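4.2 Procedimento de recolha e codificação

A segunda fase do estudo decorreu nas instalações da cooperativa Mirow, que reúne oficinas de marcenaria de pequena dimensão e mantém um arquivo comum de encomendas. O arquivo contém fichas em papel preenchidas pelos próprios artesãos, com indicação da madeira utilizada, do acabamento pedido pelo cliente e, em muitos casos, de observações sobre devoluções ou retoques. Foram consultadas 1.566 fichas. Destas, 499 incluíam uma descrição verbal da cor ou do tom da peça acabada e constituem o corpus analisado nesta secção.

A transcrição foi feita por Halima Ogundipe, que manteve a grafia original, incluindo abreviaturas e regionalismos. As expressões de cor foram depois isoladas e classificadas por dois codificadores que trabalharam em separado. A grelha de classificação segue a proposta de Ertürk, desenvolvida para as oficinas de Taşdemir e adaptada ao português por Zübeyde Ertürk para o presente trabalho. A adaptação obrigou a separar duas categorias que no original aparecem juntas: os termos que designam a espécie da madeira («nogueira», «cerejeira») e os termos que usam o nome da espécie como nome de cor («tom nogueira», «a puxar para cerejeira»). Em português a diferença é marcada quase sempre por uma preposição ou pela palavra «tom», mas nas fichas mais antigas essa marca falta com frequência e a decisão teve de ser tomada caso a caso.

Os desacordos entre codificadores foram resolvidos em reunião. Em 35 fichas não foi possível chegar a uma classificação única e a expressão ficou registada como ambígua. Essas fichas permanecem no corpus, mas não entram nas contagens por categoria.

4.3 Resultados: o léxico dos acabamentos

O primeiro resultado a assinalar é o predomínio das expressões comparativas. Em 384 fichas a cor é descrita por referência a outro objeto, a outra peça ou a outra divisão da casa: «igual à porta da sala», «mais fechado do que a mesa», «como o corrimão, mas sem o vermelho». Os termos simples de cor aparecem quase sempre acompanhados de um modificador. «Castanho» sozinho é raro. O mais comum é «castanho escuro», seguido de «castanho quente» e de uma série de formas com sufixo («acastanhado», «alaranjado», «amarelado») que os artesãos usam sobretudo quando registam uma queixa.

O adjetivo «quente» merece uma nota. Nas fichas da Mirow aplica-se a tons em que o amarelo ou o laranja são percetíveis, e opõe-se a «seco», e não a «frio», como seria de esperar a partir do vocabulário dos pintores. Uma peça «seca» é uma peça de tom acinzentado, ainda que tenha sido encerada. Esta oposição não surge nos catálogos comerciais consultados para comparação (Tandar e Prolent), que usam «quente» e «frio» de modo regular.

O segundo resultado diz respeito ao veio. Os artesãos raramente separam a cor do desenho da madeira. Expressões como «escuro riscado», «claro de veio corrido» ou «manchado bonito» juntam as duas informações numa só unidade, e os clientes, quando citados nas fichas, fazem o mesmo. Tentámos, numa primeira versão da grelha, codificar cor e veio em colunas independentes. O procedimento foi abandonado, porque obrigava a partir expressões que os próprios falantes tratam como inteiras.

O contraste entre superfícies vizinhas é outro fator recorrente. Uma mesma peça pode ser dita «clara» numa ficha e «média» noutra, conforme o móvel junto do qual vai ficar. A Figura 3 reúne num mesmo espaço dois tons que, na grelha, recebem etiquetas afastadas: um castanho escuro de veio fino e corrido e um laranja-acastanhado de textura ligeiramente manchada.
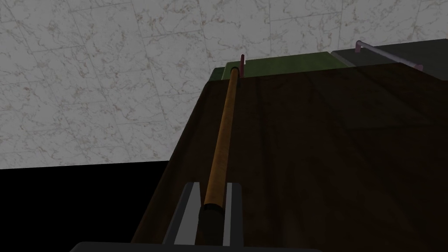
Figura 3. Contraste de tons entre uma superfície de madeira escura e uma vara cilíndrica de tom quente (imagem gerada por computador).

Nas entrevistas complementares, os artesãos insistiram em que um tom alaranjado «sobe» quando colocado sobre fundo escuro, isto é, parece mais vivo do que na amostra solta. Três deles disseram recusar-se a fechar uma encomenda sem ver primeiro o chão da casa. O verbo «subir» e o seu par «cair» ocorrem também nas fichas, quase sempre em notas de entrega — «caiu muito ao pé do soalho», «subiu, cliente contente» — e não encontrámos registo deste uso nos dicionários gerais consultados.

Fica por esclarecer se estas formas pertencem ao ofício ou à região. As oficinas da cooperativa situam-se todas no mesmo concelho e vários artesãos aprenderam com o mesmo mestre, o que torna difícil separar as duas hipóteses com os dados disponíveis. A comparação com um segundo arquivo, de outra zona do país, está prevista para a fase seguinte e usará a mesma grelha, com a categoria «seco» já autonomizada.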